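Raíces que levantan el asfalto de un camino estrecho: ¿reparar o rehacer?

Preguntado por Miroslava Slanina
Categoría: Exteriores y jardín > Caminos y pavimentos
3 respuestas

Buenas a todos. Formo parte de la comunidad de Trolledside, una urbanización con zona verde común. La atraviesa un camino peatonal de asfalto que mide 275 metros de largo y que no se ha tocado desde que se hizo. En el tramo del fondo, donde pasa entre árboles, las raíces han empezado a levantar el firme en 4 puntos. El resalto más alto mide 6 centímetros y el mes pasado se cayó una vecina mayor.

Pedimos presupuesto a una empresa, Kubiak, y nos propone levantar y rehacer el camino entero. A mí me parece mucho, porque el tramo del césped no da problemas. Adjunto una foto tomada en la zona abierta.
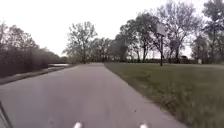
El presupuesto de Kubiak incluye fresado, base nueva, bordillo de hormigón a los dos lados y capa de rodadura. El bordillo no lo hemos pedido. Dicen que sin él los bordes se desmoronan con los años, pero en la parte del césped el asfalto está gastado y con alguna mancha más clara, nada más, y el borde derecho sigue recto hasta donde la hierba. Además, a ese lado está la canasta de baloncesto, y no quiero un escalón entre el camino y el césped por donde los niños cruzan corriendo detrás de la pelota. La hierba pegada al asfalto está más basta y con matas marrones, eso sí, y no sé si tiene que ver con el drenaje o con que la máquina no siega bien ahí.

Mis dudas son estas:

¿Se puede reparar solo el tramo de los árboles y dejar el resto como está?
¿Se pueden cortar las raíces sin matar los árboles?
¿Hace falta de verdad el bordillo?

Gracias de antemano.

Respuesta de Henrique Teixeira
Marcada como mejor respuesta - 97 votos

Sí, se puede reparar por tramos y es lo normal en caminos peatonales. Por ahí no pasan coches, así que la base sufre poco, y si en la zona abierta no hay grietas en malla ni hundimientos no veo motivo para levantarla.

En cada punto levantado se corta el asfalto con disco, en rectángulo, dejando medio metro sano por cada lado. Se retira el trozo, se mira qué raíz hay debajo y se decide. Las finas se cortan limpias con tijera o sierra. Las gruesas, de más de cuatro o cinco dedos, no las toquéis sin que las vea un arbolista, y menos si salen cerca del tronco. Cortar una raíz principal puede dejar el árbol sin sujeción de ese lado y el problema pasa a ser otro bastante peor.

Cuando la raíz no se puede cortar hay dos salidas. Una es subir la rasante: se rellena con grava compactada y se hace una rampa suave antes y después, de manera que el camino pase por encima. La otra es desviar el trazado un poco, si hay sitio. En un camino estrecho yo haría lo primero.

Hay barreras antirraíces en rollo. Se colocan en vertical entre el árbol y el camino. Funcionan mejor en plantaciones nuevas; con árboles ya hechos hay que abrir zanja y vuelves a estar cortando raíces.

Bordillo: en un sendero peatonal no es obligatorio en general, aunque conviene preguntar en el ayuntamiento por si hay norma local de accesibilidad. Si os preocupa el borde, pedid uno enterrado, a ras, y así no queda escalón. Lo de la hierba basta junto al asfalto lo he visto mucho y casi siempre es la siega - el operario se separa un palmo para no dar con la cuchilla en el borde. Un repaso con desbrozadora y un perfilado al año.

Pedid un segundo presupuesto, solo por los puntos dañados y con precio por metro cuadrado.

Respuesta de Zdzisław Urbańczyk
12 votos

De acuerdo con lo anterior. En mi comunidad parcheamos con asfalto en frío en sacos, de la marca Favura, y aguantó dos inviernos. Luego volvió a levantarse por el mismo sitio porque no quitamos la raíz. Para salir del paso sirve, y mientras tanto pintad los resaltos de amarillo, que con una caída ya hay responsabilidad de la comunidad. Avisad al seguro.

Respuesta de Sverre Viklund
1 voto

Poned grava y os olvidáis.

Comentario de Miroslava Slanina, 10/12/14
Gracias. La grava no nos vale, hay dos vecinos con silla de ruedas. Hemos pedido a Pratden precio solo para los puntos levantados y vendrá un arbolista a mirar las raíces antes de cortar nada.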